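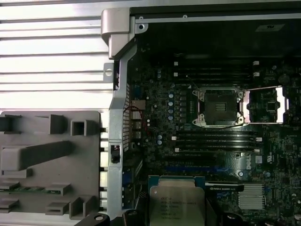

Business Computing for Small Firms
Handout 4: Repair or replace? Working with the life of office equipment
Monday, February 26, 2024
Lecturer: Ismail Fawzy

Reading before class: the Padis case, pages 1 to 3. Please bring a calculator, the phone is also fine.

1. Where we stopped last week

We talked about cost price and book value. Several students mixed up the two in the homework, so once more: the book value is what remains in the accounts after depreciation. It says very little about what a buyer would pay, and it says nothing about how well the machine does its work. A desktop computer with a book value of zero can still serve in the office every day.

2. The costs we compare

When a machine gives trouble, the owner usually looks at the repair bill and at the price of a new one. This comparison is too short. We should also write down:

- lost working hours while the machine is away
- time to move files and programs to a new machine
- old programs that may need a new license
- what we can get for the old machine, if anything

Money that was already spent does not belong in the list. Students find this hard to accept — and so do many owners. If Padis paid for a new power supply in August, this payment is gone in both cases and cannot help us choose.

3. Worked case: Padis

Padis is a small printing office. Its owner, Beryl Bainbridge, has one workstation for page layout. A new one costs $645. The repair costs $90 for parts and $59 for labor, together $149. The repaired machine is expected to last 2 more years.

Repair, cost per year: 149 / 2 = $74.50

For the new machine we assume five years of use: 645 / 5 = $129.00

On these numbers alone the repair is better. But suppose the old machine stops one day in each year, and a lost day costs the office $59. Then repair comes to $133.50 per year, and the new machine is a little cheaper. The answer depends on one estimate, so we should ask where this estimate comes from.

4. For discussion

Meirion Wogan and Bleddyn Gittins will present the side of repair, Caradog Craddock the side of replacement. Each side has ten minutes. Please say clearly which numbers are known and which are your own guess.

5. Homework

Repeat the calculation with a life of three years for the new machine, and keep the lost day in the repair case. Write half a page for the owner, in plain words — she is not an accountant. Hand in on paper at the start of the next class.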